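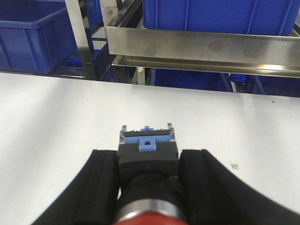
Outdoor Photo 1, week 7 – Fog and mist
Notes by Yvonne Hulme. Typed up fast, slides to follow

Last week was backlight. Bring your backlight prints if you haven't handed them in, Shu-fen Liu is collecting them at the door.

1. What fog does to a picture

Takes away contrast. Takes away color, mostly. Far things go pale first, near things stay dark. So you get layers for free – near tree, middle tree, far tree, each one lighter. This is most of what people like in fog pictures.

Also hides junk. Power lines, parked cars, the gas station behind the church. A dull field on a clear day can be a good field in fog.

But it needs something close to you. All far = gray rectangle. We saw plenty of those in the September homework.

2. When to go

Clear night, little wind, damp ground. Ground loses heat, air just above it cools, you get fog low down. Valleys and ponds before hilltops. Check the night before: if temperature and dew point are close together and the wind is calm, set the alarm.

Be there before sunrise. Thickest is often just around then, thins out once the sun gets on it. Sometimes goes fast. Sometimes sits there till lunch. Have a second spot in mind.

River at Hetimow is the easy one for this class, park by the footbridge. Zindotden is higher up so you can be above the fog looking down, different picture altogether.

3. Exposure

Meter sees a lot of pale stuff and wants to make it middle gray. Fog comes out muddy. Add light: start at plus 2/3, try plus 1, look at the histogram. Hump should be right of center and not jammed against the right edge.

If the sun is in it, watch the sun area, bracket three shots.

ISO 200 on a tripod is fine, nothing is moving much. Handheld go up as far as you need, a bit of noise is better then blur. f/8 or f/11 for the layers.

4. Focus

Autofocus hunts in fog. Nothing for it to grab. Find an edge – trunk, fence post, sign – focus on that, then switch to manual and leave it alone. Remember to switch back!! I forget every time.

5. Light and tone
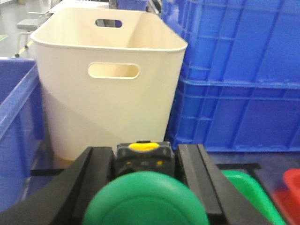 White bin, blue crates.

Pale things near dark things: the meter averages them. Same problem as fog from the other direction. Practice at home before you go out in the cold. Put something white next to something strongly colored, fill the screen with the white, take one. Then fill it with the color, take one. Compare the whites. Write down the compensation you needed.

White balance: auto tends to warm up the blue of early morning. If you liked the blue, set daylight and keep it. Raw files, you can change your mind later.

6. Keeping the gear dry

Lens hood on. Cloth in pocket, two cloths if you have them. Check the front of the lens every few minutes, you will not notice the drops until you are home. Going back in to a warm house: camera stays in the closed bag until it has warmed up. Take the card out first if you can't wait.

7. Editing

Go easy on dehaze. You got up at five for the haze. Small move on the black point so the nearest dark thing is really dark, leave the rest soft. Crop out empty sky if it isn't helping.

Homework

Hand in 11 frames, same location, one morning. No fog? Mist off a pond or steam from a kettle by a window, same exposure problem. Pick your best one and write two lines on the compensation you used and why.

Field trip Saturday, footbridge at Hetimow, 6:15 am. Gloves, headlamp, hot drink. If it's windy we go anyway and do reflections insted.

Next week: long exposures on moving water. Bring an ND filter if you own one, there are a few to borrow.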